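SASEL COMMUNITY SAFETY PANEL

Minutes of the ordinary meeting held on 5/1/21 by video link

Present: the Chair, the Vice-Chair, the members for Sasel North, Sasel South, Chauvin and the Riverside estate, and the neighbourhood policing sergeant.
In attendance: the Clerk, the district council's community safety officer, and a representative of Kinex (for item 5 only).

1. Apologies
Apologies were received from the fire service liaison officer and from the member for the town centre. The fire service had sent a written report, taken under item 7.

2. Declarations of interest
The member for Chauvin declared an interest in item 5 as the owner of a property facing one of the lamp columns under discussion. It was agreed that the member could speak on the item but would not vote.

3. Minutes of the previous meeting
The minutes of the October meeting were agreed as a correct record, subject to one amendment. At item 6, second paragraph, "Station Road" should read "Station Approach". The Clerk will place the corrected version on the website.

Matters arising: the faded school crossing markings outside the infant school have been repainted. The request for a second dog waste bin at the allotment gate has been passed to the district council and no reply has been received.

4. Policing report
The sergeant's report had been circulated. Thefts from vehicles had fallen over the quarter, with most of the remaining reports coming from the two car parks behind the High Street. Several of the vehicles concerned had been left unlocked. Reports of nuisance motorcycles on the old railway path had risen, mainly at weekends and in the early evening.

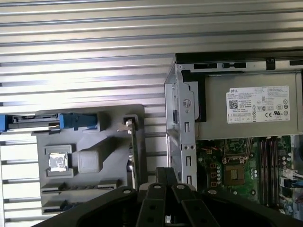

Members asked whether the barriers at the Chauvin end of the path could be narrowed. The community safety officer explained that any change would have to leave room for wheelchairs, mobility scooters and double pushchairs, and that the county's access officer would need to be consulted before a design was drawn up. The sergeant offered to supply the times and locations of reports so that the access officer could see where riders were getting on to the path.

The member for Sasel South reported that residents were still posting sightings on social media without telling the police. The sergeant asked members to remind residents that a post on a local page is not a report and may not be seen by an officer for some days, if at all.

RESOLVED: that the Clerk write to the county access officer requesting a site visit to the railway path.

5. Street lighting
The representative of Kinex joined the meeting and gave an update on the lamp replacement programme. Of the columns included in the first phase, 124 had been fitted with new lanterns. Work on the Riverside estate had been held up by parked cars and would be completed once fresh notices had been issued.

The member for Chauvin said that the new lanterns on Mill Rise shone directly into bedroom windows. The representative stated that shields could be fitted at no charge to the Panel where a complaint was upheld, and undertook to inspect the columns after dark. The Chair asked that residents be told the outcome in writing, whichever way the decision went.

Members also raised the footpath between the health centre and the bus stop, where there is no lighting at all. It was noted that this path had not been part of the original survey - its ownership was unclear at the time - and that the district council now accepts responsibility for it.

RESOLVED: that the footpath be put forward for inclusion in the second phase of works. The member for Chauvin did not vote.

The representative of Kinex left the meeting.
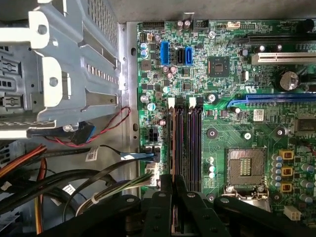 Drive cage and motherboard inside an open desktop computer case.

6. Online reporting service
The community safety officer presented a paper on the Gendimik reporting service, through which residents can report vandalism, abandoned vehicles, fly-tipping and similar matters to the district council without giving their name. The service had received 2,503 reports across the district in its first full year.

The following points were made in discussion:

- Anonymous reports cannot be followed up with the sender, and a fair number contain too little detail to act upon. The form would be improved by a prompt asking for the nearest house number or landmark.
- Residents without a smartphone or home computer need another way to report. The telephone line remains open during office hours, but the number does not appear on the current leaflet.
- Some reports concerned matters for the police and had been forwarded by hand. The sergeant asked that the opening page state more clearly that the service must not be used in an emergency.
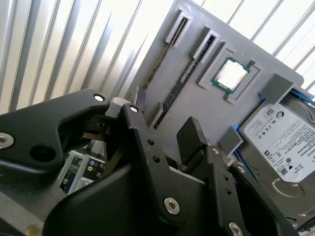
Grey board with memory slots and retaining clips.

The Vice-Chair asked how long reports were kept. The officer replied that the retention period was set out in the district council's privacy notice and agreed to circulate a copy to members.

RESOLVED: (a) that the Panel ask for the telephone number to be added to the next print of the leaflet; (b) that the suggested wording on emergencies be sent to the district council with the Panel's support.

7. Fire service report
The written report was noted. Home safety visits continue for residents most at risk, with other households being offered advice by telephone. The service drew attention to the charging of electric scooters in shared hallways and asked for an article in the spring newsletter.

8. Finance
The Clerk reported that 2 invoices had been received since the last meeting, for the hire of the speed indicator sign and for the renewal of the website address. Both were approved for payment. The grant application for property marking kits had been submitted before the closing date and a decision is awaited.

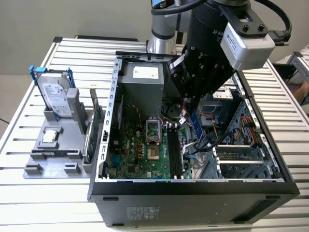
Open computer tower on its side on the work table, with a robotic arm reaching in.

9. Correspondence
A letter had been received from a resident of Sasel North concerning speeding on the hill above the church. The speed indicator sign will be placed there for its next period of use, subject to a suitable post being found.

A request from the Chauvin residents' association to send an observer to future meetings was agreed.

10. Date of next meeting
To be confirmed by the Clerk. Items for the agenda should reach the Clerk ten days beforehand.

The Chair closed the meeting at 8.50 pm.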